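Zaltside Charity Returns: data card

Summary

This dataset gathers the annual returns of small grant-making charities into one table, with one row per charity per year. It was put together at Zaltside so that donors and trustees could compare spending and reserves without opening a separate PDF for each body. The current release covers 285 charities.

Source files

The returns came in three forms: spreadsheets, typed PDFs and scanned paper. Spreadsheets were read directly. Typed PDFs went through the Trorkoris table reader, and scanned paper was keyed in by hand. The column source_type says which route each row took.

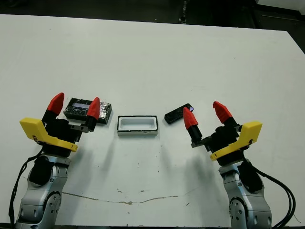
Does the dataset include charities that have closed?
Closed charities stay in the table up to their last filed return, and the column status is set to "closed" from that year on. Mergers are treated the same way, with the name of the receiving charity given in merged_into.

Main fields

charity_ref – our own reference, stable between releases
year_end – month and year the accounts close
income_total – all income, in pounds
spend_grants – grants paid out in the year
spend_admin – running costs, including audit fees
reserves_free – reserves not tied to a purpose
trustees_n – trustees in post at year end
notes – free text, often blank

Blank and zero mean different things. A blank in spend_grants means the figure was missing from the return; a zero means the charity reported that it paid no grants. Releases before April mixed the two, and anyone working from an older copy should replace it.
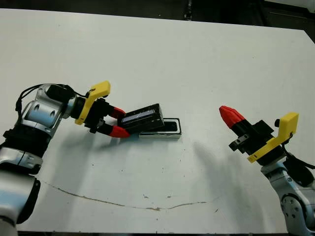 Left arm holding a black box over a shallow tray.

Checks

Each row is tested to see that spending and the change in reserves agree with income. Rows that fail are kept and marked in check_flag. In this release 32 rows carry the flag, most of them from charities that changed their year end and filed a short or long period. We have not tried to correct them – the filed figure is the one given.

Hand-keyed rows were entered twice, by different people, and compared. Where the two entries differed, the page was looked at again.

Known gaps

Charities formed by the Ammann group of trusts file joint accounts, so their admin costs can't be split. They appear as a single row under the lead trust. Free reserves are weak for the earliest years, when many returns gave only a total.

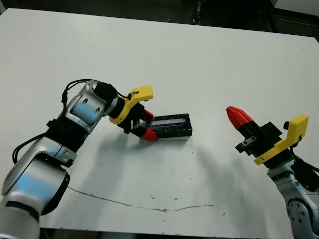 Grants in kind are recorded in a separate file, in_kind.csv, at the value the giving charity put on them. Most entries are furniture, computers and workshop equipment passed to schools and training centres. Each line takes one item type, with paired items entered together. Values over 90 pounds have a supporting note. Smaller ones may not.

Use and updates

The files may be reused with credit to Zaltside. Please quote the release month. Corrections can be sent through the Zidness tracker, giving charity_ref, year_end and the page of the return that shows the right figure. Reports without a page reference are put at the back of the queue.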